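Imprimir esta página
Enviar por correo electrónico

Aprendizaje por demostración. Apuntes de la unidad 9
Recogida de ejemplos para una tarea de agarre

Estos apuntes completan lo visto en la unidad anterior sobre políticas entrenadas por imitación. Se supone que el grupo ya ha instalado el entorno Stindora y sabe abrir y cerrar una sesión de grabación.

1. Qué se guarda en cada ejemplo

Llamamos episodio a una ejecución de la tarea, desde la posición de reposo hasta que el brazo vuelve a ella. De cada episodio se guardan las imágenes, las posiciones articulares, la apertura de la pinza y la instrucción escrita. La instrucción se redacta antes de grabar y no se cambia después. Si el operador coge otro objeto por error, el episodio se marca como fallido y se repite.

Los episodios fallidos no se borran. Van a una carpeta aparte y se usarán en la práctica de detección de errores.

2. Elección de los objetos

Conviene mezclar rígidos y deformables en la misma mesa. Una pelota de tenis admite casi cualquier orientación de la pinza. Un peluche cede al cerrar y el ancho medido no corresponde al del objeto. Las telas son el caso más difícil: cuelgan, se pliegan de otra manera en cada intento y tapan lo que tienen al lado. Los recipientes transparentes dan problemas de otro tipo, sobre todo en la estimación de profundidad.

Para la práctica se prepara un conjunto de 14 objetos, de los que se ponen unos cuantos en cada episodio. Los que no intervienen en la instrucción se quedan sobre la mesa como distractores.

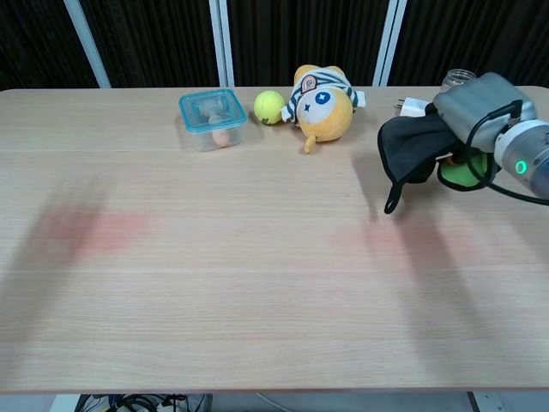
La disposición se cambia cada 3 episodios. No basta con desplazar un objeto unos centímetros; hay que alterar también el orden, las distancias y la orientación. En el conjunto Coltlow, que usamos el curso pasado, el objeto de interés aparecía casi siempre a la derecha y la política aprendió a ir hacia ese lado con independencia de la instrucción. El defecto no se vio en las curvas de entrenamiento. Se vio al probar con la mesa invertida.

3. Ritmo y manera de operar

El movimiento debe ser continuo y a velocidad moderada. Las pausas largas del operador quedan en los datos como acciones nulas y el modelo las reproduce. Si hay que pensar el agarre, se piensa antes de iniciar la grabación.

Con objetos blandos se cierra la pinza del todo, se espera un instante y se levanta en vertical. Arrastrar la tela por la mesa antes de levantarla produce trayectorias muy distintas entre sí y poco útiles.

4. Revisión

Al terminar la sesión se revisa cada episodio a velocidad doble y se anota:

- si la instrucción coincide con lo ejecutado
- si alguna mano entra en el campo de la cámara
- si faltan imágenes o hay saltos en las articulaciones
- objeto, tipo de agarre y resultado

El conjunto completo de la asignatura tendrá 2000 episodios. Cada pareja entrega los suyos en el formato De Bruijn, con la hoja de anotaciones en texto plano.

Entrega de la primera tanda: 12/6/23. Las dudas sobre el formato se resuelven en la tutoría del laboratorio.

Imprimir esta página
Enviar por correo electrónico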